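Workshop notebook, horology bench
Floncombe
Entry for Thursday, August
Subject: Lindqvist regulator, pendulum and going train

State on opening the book

The movement has remained on the test bracket since the last entry. The case is in store and does not form part of this work. The dial and hands are wrapped and kept in the lower drawer with the strap and the two original seatboard screws, which are to go back in the same holes.

The complaint on receipt was that the clock gained heavily and stopped at irregular intervals. These are being treated as separate faults until there is reason to connect them. The previous repairer's scratch marks on the backplate record two cleanings and say nothing of a replaced suspension spring, although the present spring is plainly of recent manufacture and shorter than the chops on the pendulum top would lead one to expect.

Count before adjustment

The count was taken over one full hour, beginning at 9.15, with the optical counter set at the foot of the rod. The result was 3,667 beats. The train calls for 3,600. The gain of 67 beats in the hour is well beyond anything the rating nut can take up, and the nut was already close to the bottom of its thread.

A second run of 900 beats was timed against the reference to confirm that the counter was not registering double passages. It was not. The two results agree.

Beat was checked by ear and then with the amplifier. The tick and tock were uneven, the longer interval falling on the left. The crutch was eased over until the intervals matched. Amplitude rose a little and has held since.
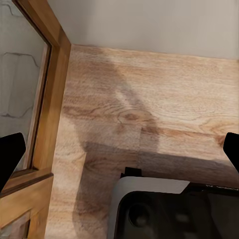

Light board, with knot figure in the grain.

Escapement

The pallets are steel, and both faces show a worn track where the escape teeth land. The exit face is the worse of the two. The wear can be felt with a pegwood point drawn along the face and is sufficient to catch a tooth at low amplitude, so it may well account for the stopping.

It was decided to shift the pallets along the arbor to present unworn metal, and to leave stoning of the faces for a later occasion. The collet moved freely after gentle warming. The new position clears both plates. Drop was compared on entry and exit and is now equal as nearly as can be judged under the glass.

The escape wheel runs true. One tooth has a slight burr at the tip, removed with a slip of 1,000 grit paper backed on brass. No other tooth was touched.

Pivots and holes

The third wheel back pivot is scored. It was burnished in the turns until the scoring no longer showed under magnification, and the hole was then found to be too large for it. A bush from the Fomeson assortment was fitted, reamed from the inside of the plate and finished flush. The oil sink was recut by hand. Endshake is satisfactory.

All other holes were pegged until the wood came out clean. The centre wheel front hole is slightly oval towards the barrel and will be looked at again when the movement is next down. It does not warrant a bush at present.

Colleagues using the Fomeson assortment are asked to return the bushes to the correct compartments. Three of the smaller sizes were found mixed.
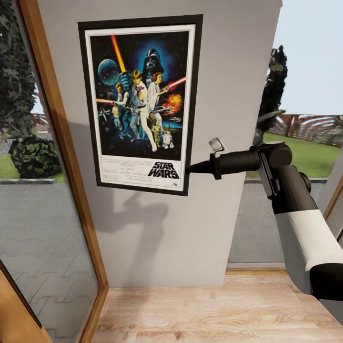 A note left in the margin of this page asks whether the heavier driving weight was ever original to the clock, and suggests that the worn pallets are just what one would expect of a regulator overdriven for many years. The point is a fair one. The weight on receipt is stamped Ranier and does not match the Lindqvist pulley in finish or in the form of its hook. With the train now clean, the movement was tried with 700 grams removed. It ran without faltering and the supplementary arc remained adequate. The lighter arrangement has been left on for the extended trial, and the Ranier weight has been labelled and placed with the case.

The same note recommends that the maintaining power be tested under the lighter weight before the clock is returned. This has been added to the list of work outstanding.

Suspension

The short spring was withdrawn and replaced with one of matching thickness and greater length, cut from stock and fitted in the original brass chops. The chops were cleaned and their jaws checked for parallel. The old spring has been kept in an envelope with the movement's papers. It shows a faint kink beneath the upper chop, probably from the pendulum being carried while still attached.

With the new spring in place, the rating nut was brought to the middle of its thread. A short count gave a small residual gain, which is to be expected before the spring has settled. No correction was made to it.

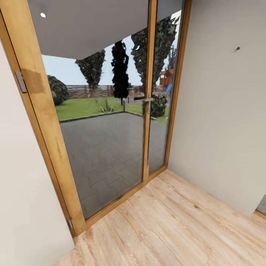
Work outstanding

Full hour count, to be repeated at 9.15 on the next working day with the nut undisturbed.

Maintaining power, to be tested under the lighter weight.

Centre wheel front hole, to be re-examined at the next dismantling.

Gut line, to be replaced. The present line is sound but stiff near the barrel knot.

Pallets and escape teeth have been oiled sparingly, and no oil has been applied to the crutch slot beyond a trace. The bracket is not to be moved while the trial is in progress.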